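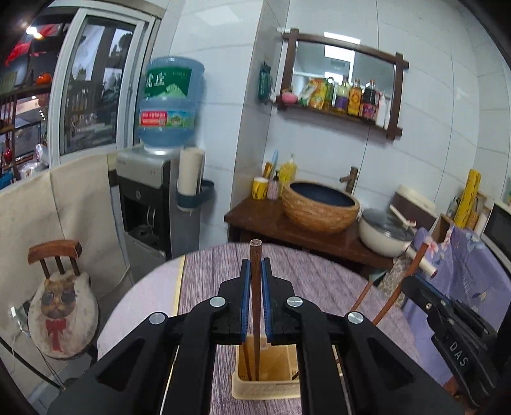
Against the streak

My phone says I have meditated for 2874 minutes. It told me so on the morning of 28th July, with a burst of gold confetti, while I was trying to find out what time the chemist opened. I had never asked to be told. I looked at the number for longer than I had sat the day before, and felt pleased, and then felt slightly ill at having been pleased.

The app is Ekivley. I have used it since March, having been given a free year of it by an employer who was at the time getting rid of people on my floor. I don't think it is a bad app. The bell is nice. The recorded talks are shorter than most recorded talks, and a couple of them are sensible. My quarrel is with the score, and with the growing number of teachers and centres who have decided that the score is harmless, or even a help.

The case for it goes like this. People find it hard to sit still every day. A running tally gives them a small reason to do it when they don't feel like it. After a while the habit takes hold and the tally can be forgotten. It's like stabilisers on a child's bicycle.

I would find this easier to believe if I had ever met anyone whose stabilisers came off. In the group I sit with there are people who have kept an unbroken run for years, and they are more anxious about it now than when they began. One woman did her ten minutes in a hospital corridor while her husband was in surgery, and when she told us about it she talked mostly about the run. I don't say this to mock her. I have sat on the edge of a bath at five to midnight with my eyes shut, waiting for a bell, thinking about nothing except whether it would ring before the date changed. The app recorded that as a session. It was logged in the same green as the others.

What was I practising, on the edge of that bath? Wanting a thing and fearing to lose it. I was getting quite good at it.

The usual answer is that the old traditions counted too. They did, and it's a fair point. There are beads. There are prostrations done in huge numbers by people with sore knees. There are monks who can tell you how many rains retreats they have kept, and seniority in the order depends on it. So why pick on a phone?

I have turned this over a good deal and I think there are two replies, one better than the other. The weaker is that beads don't send you a message at teatime. The stronger is that in most of those cases somebody was watching. A student who came to the teacher boasting of a number would have been given a hard look, or sent off to wash pots. The count sat inside a relationship with a person who could see what it was doing to you. Ekivley can't see anything. It knows that a timer started and that a timer finished, and from this it works out that I am in the top part of its users for "calm".

I'd like to know how calm got into it. As far as I can tell from the help pages, the calm score is made from how often you sit, how long for, and which of 3 faces you tap at the end. I have tapped the smiling face in a foul temper to get to the next screen. I suspect I am not alone in that, and I suspect the firm knows it.

If this stayed on the phone I might leave it there. But it has moved into the rooms. Flosturell, the retreat house where I first learned to sit, now invites people to link their app to their booking. The spring letter said this would help the teachers "understand where each guest is on their journey". A week there costs £975 this year, and for that money I would hope somebody might ask me. The interview used to be the best part of a retreat. You sat on a hard chair opposite someone who had done this for a long time and you said what was going on, usually badly, and they said very little. Once I gave a long account of a bright, floating state I had got into on the second afternoon. The teacher asked how I was sleeping. That was all, and it was the right question, and I can't see how it would have come out of a chart.

There is also Ponis, which sells the same sort of thing to offices. I sat through their sales talk in my last job. They had a slide with a line on it going up. The line was total minutes sat by all staff, and it went up because that is what totals do. I asked whether anyone had looked at whether people were less miserable, and I was told that engagement was a strong signal. Perhaps it is. The line would have looked the same if we had all set the timer running and gone to lunch, and I know for a fact that two of us did.

I should be fair about the other side. For some people the nudge is all that stands between sitting and not sitting. I have a cousin who has managed nothing regular in his life, and he has managed this, and if he wants his confetti then he can have it. I don't think anyone should be made to give up a thing that gets them on to the cushion in a bad winter. And teachers have to reach people where they are, which is mostly on the phone. A centre with a leaking roof can't be too grand about who sends it guests.

Still, a teacher who goes along with the score is teaching something, whether they mean to or not. They are saying that more is better, that a missed day is a loss, and that what happens in the half hour can be known from outside by its length. Each of those would have been argued with in any meditation hall I have respected. I'd like to hear some of that arguing from the front of the room. I'd settle for a grumble.

Some groups have held out. The one at Shao, a bus ride from me, meets in the back of a shop that sells lamps. They ring a bell at the start and another at the end, and the person in charge of the bell is not very careful with the clock. I once came out certain we had done forty minutes and found we had done nearly an hour. There were 13 names on the tea rota and a tin for the rent. When I asked how I should keep track of my sitting at home, they seemed puzzled and offered me a biscuit. I have my doubts about the place on other grounds (the chanting goes on, and I can't get anyone to tell me what it means), but I noticed that I sat better the week after.

I broke my run in the end by falling asleep on the sofa. Ekivley sent a message in the morning with a picture of a wilting plant, and offered to sell me the day back. You can do that, it seems. There's a button for it, and the missed day fills in green like all the rest. I have not pressed it, though I went and looked at it twice, and I haven't deleted the app either.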